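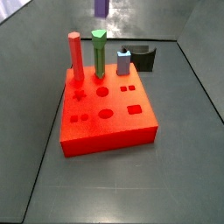 The red board with its pegs.

4 October 2024

I've been meaning to write about the cider since April, which tells you how well I'm keeping up with this blog. My brother-in-law Fraser has been asking when his moment of fame is coming, so here we are, Fraser, put the kettle on.

For anyone new, we have a bit of ground behind the house in Plundon with two old apple trees at the bottom of it, and every autumn they drop far more fruit than any family could get through. For years I made chutney. Then I made crumble. Then I made so much chutney again that people began hiding their jam jars when I came round. Last year we finally borrowed a press and had a proper go at cider, and what follows is how that went, as best I can remember it (I kept a notebook but it got rather sticky).

The apples came first. One tree is a cooker, sharp enough to make your ears move, and the other is something sweet that none of the neighbours can put a name to. We mixed them more or less half and half, because that was how they'd fallen into the barrows. My friend Charalambos Vrettos, whose father used to make wine in the garage every year, told me to leave them in a heap for a fortnight until they gave a little under the thumb. I was sure they'd all rot. A few did, and those went on the compost, but the rest smelled wonderful, like the inside of an old sweet shop.

Pressing day was cold and bright and took far longer than I'd planned. You have to chop the apples small before they go in, and we began with kitchen knives, which was a mistake. By mid-morning Fraser had fetched a clean spade and was bashing them in a bucket, and after that we got along much faster. The wasps found us at lunchtime. The children lost interest at about the same moment and went in to watch a film, though they came back out for the first glasses of juice. If you've only ever had apple juice from a carton I do urge you to try it straight from a press! It was brown as tea and so sweet it made your teeth hum.

We ended up with nearly 90 litres. I had been expecting enough for a few bottles at Christmas, and I'd bought one small barrel, so there was a bit of a scramble that evening ringing round for anything with a lid. The lady from the Wemow Arms very kindly lent us two big plastic tubs, and in they went, to sit in the back hall under a pair of old blankets. I put yeast in one and left the other to get on with it by itself, partly from curiosity and partly from having run out of yeast.

Well, the wild one took off like a train. It hissed and popped for weeks and the whole hall smelled of bread and bruised fruit, and I got into the habit of saying good morning to it on my way to the back door. The other was much better behaved. I bottled them both after the New Year, with a teaspoon of sugar in each bottle for the fizz, and I'll admit I wasn't as careful with that teaspoon as I should have been. Three bottles went off in the night in February. We thought someone was breaking in.

We opened the first good ones in April, in the garden, with coats on. The one with the yeast was clean and dry and a bit plain, the sort of thing you'd be perfectly happy to be given with a ham sandwich. The wild one was another matter altogether, cloudy and tart with something a little farmyard about it, and the table was split straight down the middle. I loved it. Fraser said it tasted of gate. Charalambos had a second glass and then a third, so I'm counting him on my side.

This year's apples are in their heap already, under the same old sheet, and I've asked to borrow the press again for the end of the month. I'm going to do a bigger batch of the wild one and measure the sugar properly this time. I've also been promised a sack of crab apples from my cousin over at Skurkotach, so if any of you have used them in cider and know how many is too many, do leave me a comment before I tip the whole lot in.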